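Knots keep slipping on the suture practice pad

Duneo
Started on the practice pad in May and I still can't get a tidy knot with the instruments. The thread goes round the jaws all right, then the loops slacken before I can pull the end through. Using the Kimatent pad, the soft one, 6 mm thick. Any tips?

Metwally
Your tail is too long. Keep it short and there's less to drag through the loops. I'd also get a cheap spool of dark thread – it shows up far better on a pink pad.

Grukar
Don't agree about the short tail, not for a beginner. Too short and it pops out of the loops every time. Leave a decent bit and trim it afterwards.

Metwally
Trimming every knot wastes thread. I got through 800 metres last year as it was.

Grukar
Thread is cheap. What matters more is where the loops sit. I wrap mine low down, round the base of the jaws, and leave them fairly loose.

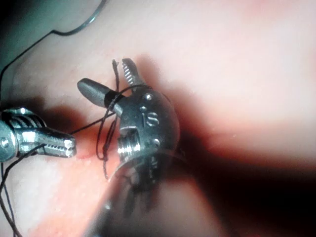 If they creep up towards the tips they drop off as soon as you reach for the end. Keep the other instrument close by with its jaws slightly open, so you haven't far to go. Frayed ends are a nuisance too, so snip them before you start.

Duneo
Thanks both. Mine do creep up. Will try wrapping lower tonight and keep the long tail for now.

Metwally
Fair enough on the loops. I'm still cutting my tails short.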